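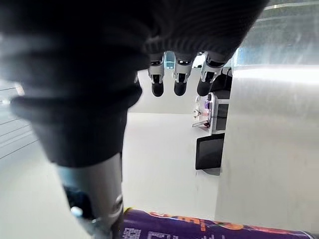 Fingertips, close up

Short shelf life stock in a small shop, how do you rotate it?
Posted by flellurance

I run the snack and drinks corner at a small store in Hesgate. We carry 159 lines and I threw out 7 cases of chips in August, all past date. I restock from the front when it's busy - I know that's wrong. Is there a method that doesn't take all evening?

hesgate_kokon
Pull everything forward, put the new stock behind it, then wipe the shelf. Do drinks one night and snacks the next. Write the month on each case in thick marker when it comes in. I keep 371 cases in the back room this way and lose very few.
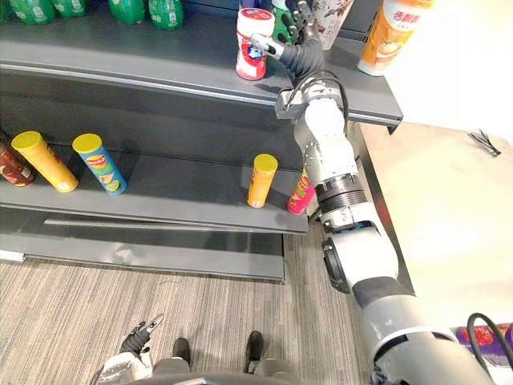

Green bottles and a red-and-white canister on a grey metal shelf

Also check your order sizes. If a flavor sells two a week, don't buy a case of 24 just to get the discount.

Ho164
just mark them down two weeks before the date, works for me

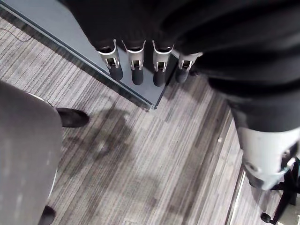 and put the marked down stuff by the register, not in the back corner. People don't walk back there for 20 cents off. Soda is different - ask your supplier if they take returns, mine does.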